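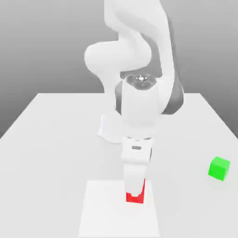
Week 4 is colour week, and I'll confess it's the one I look forward to all year. Last time we got through hue and value, so I'm assuming you've got those two sorted and can tell me why a yellow and a navy of equal strength don't sit at the same height on a grey scale. Now we add the tricky bit, complementary pairs. Look at the red cube on its white pad and the bright green one on that light gray table. Neither has to fight for your eye, and the gap between them does half the work. Slide them together in your head until they touch and the shared edge starts to buzz - that's simultaneous contrast, and it's what most of you ran into with your poster drafts.

A few of you asked why your reds went muddy in the Verbruggen exercise. You were mixing the complement straight in! A tiny dab of green will calm a red down beautifully, but keep going and you end up with brown (a perfectly good brown, mind you, just not what you were after). Go slowly, and wipe the brush between dabs.

Neutrals are my other hobby horse. Put a mid grey on a big field of red and it'll lean a bit green. Put the same grey on green and it goes pinkish. I still don't quite trust my own eyes on this one and I've been painting swatches for years, so do the test yourself before you argue with me.

For the studio session, bring:
Your swatch book
2 brushes, one flat and one round
A scrap of mid grey card
Gouache in a warm red and a cool green (the Omden student tubes are fine, don't spend more)

Homework is one study on A4, 80 per cent neutral, with the rest split between a complementary pair of your choice. Write 600 words to go with it on where you put the strong colour and what happened when you moved it. Please don't write me a history of the colour wheel - I've read plenty.

Due in the Cornura room pigeonhole by the first class in March. Leave wet work on the rack by the sink.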